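How does a robot learn to pick up a cloth?

For readers from 8 to 12 years

Maybe you think that a robot is very clever from the first day. You press the button, and it knows everything. In our workshop in Mostham we wish it was so! A new robot arm knows nothing about cups, socks or cloths. It must learn, and for learning it needs examples. A great many examples.

On this page we explain how we collect them.

What is an example?

Think about how you learned to tie your shoes. Somebody showed you. Then you tried, and perhaps somebody held your fingers and moved them the right way. After many times your hands could do it alone.

With our robot arm it is similar. We call the arm Drakos. A person sits beside it and holds a handle. When the person moves the handle to the left, Drakos moves also to the left. When the person squeezes the handle, the two fingers of Drakos close. So it is the person who does the thinking, and the arm only follows.

All this time, a computer is writing down what happens. It writes where the arm is, how far the fingers are open, and what the camera sees. One try from beginning to end is one example. In our workshop we say "a take", as people say when they make a film.

Why a cloth?

A wooden block is easy for a robot. The block has the same shape on Monday as it has on Tuesday. You can turn it round and it is still a block.

A cloth is a different story. Drop a cloth on the table and look at its shape. Now pick it up and drop it again. The shape is new! It can have a big fold, or a small corner that sticks out, or it can lie nearly flat. You could drop it the whole afternoon and not get exactly the same shape two times.

For this reason the robot cannot simply remember one movement and repeat it. It must look at the cloth and find a good place to hold. A fold that stands up a little is often a good place, and so is a corner. The middle of a flat cloth is a bad place, for the fingers slide over it and catch only air.

One day of collecting

We begin at nine o'clock. First we wipe the camera, then we check that the fingers open and close as they should. After that the work is like this:

1. Drop the cloth on the table.
2. Move the arm to its starting place.
3. Start the recording.
4. Guide the arm to the cloth, close the fingers and lift.
5. Put the cloth down and stop the recording.
6. Write "good" or "not good" in the list.

And then again from number 1. On a good day we make 140 takes. It is a little boring, I must admit, and the hand gets tired. We change the person at the handle every half an hour. This helps the tired hand, and it helps the robot too. Each of us moves in a different way. One of us is quick and comes from above, another is slow and comes from the side. The robot sees that there is more than one way to do the job.

For the cloth we have now 1456 takes. Of these, 1276 have the word "good" beside them.

What do we do with the bad ones?

Perhaps you think we throw them away. Some of them, yes. If the camera stopped in the middle, the take is no use to anyone, and we delete it.

But if the cloth fell down from the fingers, we keep the take and put it in a separate folder. Later we can use it to show the computer what a mistake looks like. You also learn something when you fall from your bicycle, even if it is not so pleasant.

Where does the camera sit?

There are two cameras. The first one stands on a pole and looks at the whole table. The second one is small, and we have fixed it on the wrist of the arm, just behind the fingers. When the arm moves, this camera moves with it.

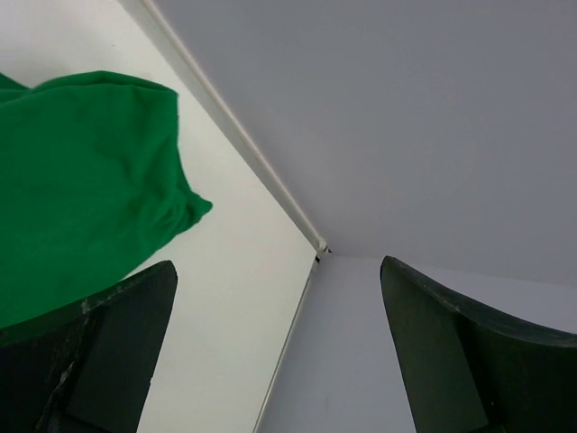

Page last changed: April, by the Plunix schools team

The wrist camera sees the world in a way that is strange for us at first. The two dark green fingers are always big and near, and the cloth is somewhere between them or beside them. When the cloth is still on the left, as it is with our green one, the arm has to go some way to the left before the fingers may close. Look also at the scratches on the fingers. Fingers that work a lot get scratches, just as the knees of your trousers do.

Some children ask us why the table and the wall are so plain. It is easier to begin with a bright cloth on a pale table. The computer can then find quickly what is cloth and what is not cloth. Later we will make the work harder, with a table cover with stripes and other things lying about.

And how does the learning go?

When we have enough takes, we give them to a computer program. Ours has the name Fliveck. Fliveck looks at a camera picture from a take and tries to guess: what did the person do next with the arm? At the beginning its guesses are terrible. It guesses "up" when the person went down. Each time, the program compares its guess with what the person really did, and changes itself a very small bit. Then it looks at the next picture.

It does this again and again, through the whole night, and a computer does not get bored. Bit by bit the guesses come nearer to the right answer. In the morning we let Drakos try alone, with nobody at the handle. Sometimes it takes the cloth very nicely. Sometimes it stops in the air above the table and shakes a little, and then we know that we must collect more takes.

Try it yourself

You need two people, a tea towel, a table and a pair of kitchen tongs with soft ends.

One person is the robot. The robot holds the tongs and closes the eyes. The other person is the guide and may only say these words: left, right, forward, back, up, down, open, close.

Drop the tea towel on the table and let the guide begin. Can the robot lift the towel? Write down each try, with "good" or "not good" beside it, and stop after 12 tries. Then change places.

Was it easier when the towel had a big fold? Which word did the guide use the most? Draw the shape of the towel from your best try and from your worst try, and hang the two drawings next to each other.

Words from this page

Take: one recorded try, from start to stop.
Gripper: the part of the robot that holds things. Drakos has a gripper with two fingers.
Wrist camera: a small camera which travels with the gripper.
Program: the instructions that a computer follows.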